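Thread, 13 July 2020. I promised a few of you a rundown of how I look after our little pick-and-place cell, the one we call Tolta. Get a coffee, I love this stuff.

First job is always the fingers. I wipe both with a dry cloth, then close them slowly and look for light between the tips. If they don't meet square, I loosen one finger, reseat it and snug it back down. 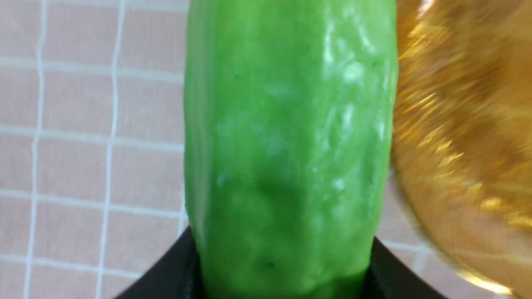

I used to crank the grip force way up, by the way. Bad habit! Kamrul Roy talked me out of it. Toy produce is light, and all that squeezing did was wear the finger joints. We cut it back in September and I haven't gone near the old number again.

Next is the wrist camera. Clean the lens, check that the mount screws are tight, then compare a fresh picture with the saved one. If the fingertips have moved in the view, I redo the hand-eye calibration before anything else. It takes me 2 coffees.

Cables now, my favorite (yes, really). I jog the arm through its whole reach by hand and watch the slack. You want a loose curve at full stretch, and nothing rubbing on the joints. Ours was too short after the last rebuild and kept tugging at the connector - the fault looked exactly like a dying motor. I nearly ordered one. 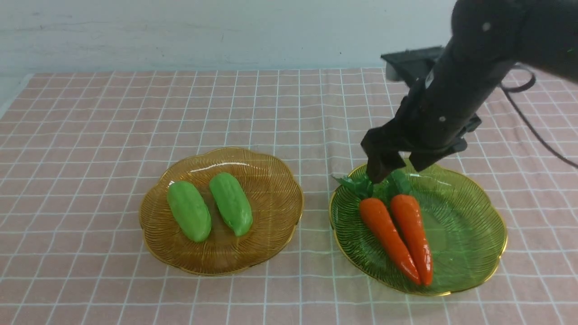
Then the slow run. 100 picks at reduced speed, with me sitting there, hand near the stop button. Carrots are harder than the green ones, I think, on account of the leaves. If the fingers close on leaf, the carrot swings. I set the grasp point lower on the body and it got so much better!

Glass plates need some care too. I keep the approach height at 165 mm and only let the arm drop straight down from there. Coming in at a slant is how you clip a rim, and I have the chipped plate in a drawer to prove it.

Rupert Leitner keeps the log, and every 2,000 cycles we swap the finger pads whether they look worn or not.

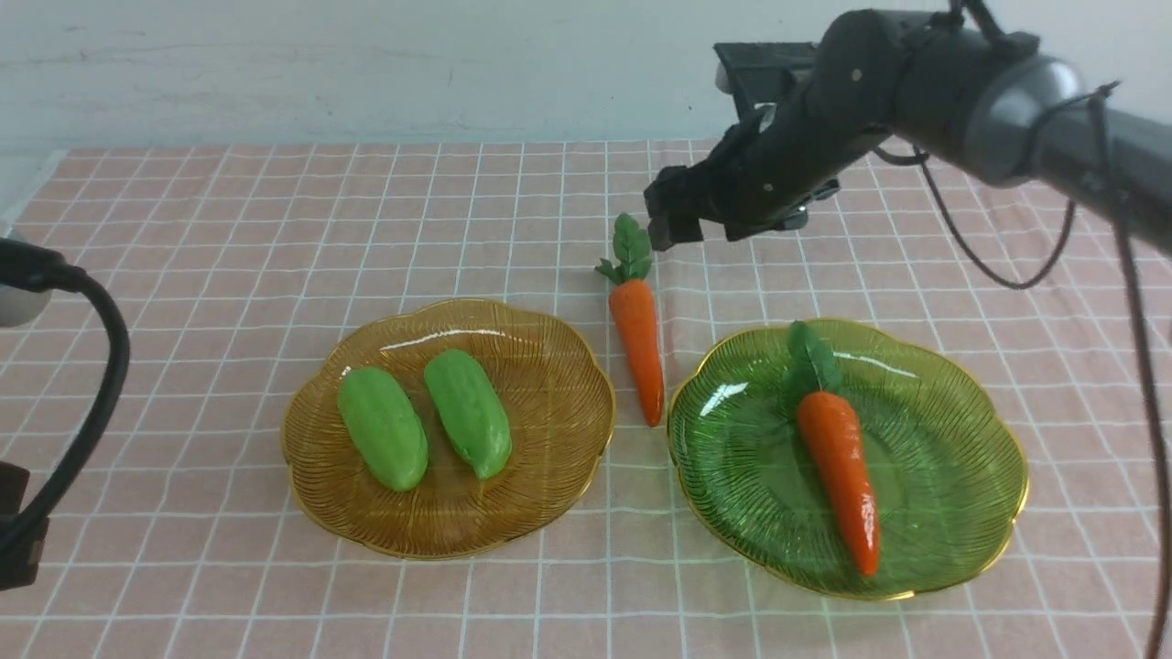

Do you have to recalibrate after changing the pads?
I do a quick check first, and run the full calibration only if the tips land off the mark.

Next time I'll get into joint backlash, which deserves its own thread. Rokis people, I still owe you the cable clip drawing - it's coming this week.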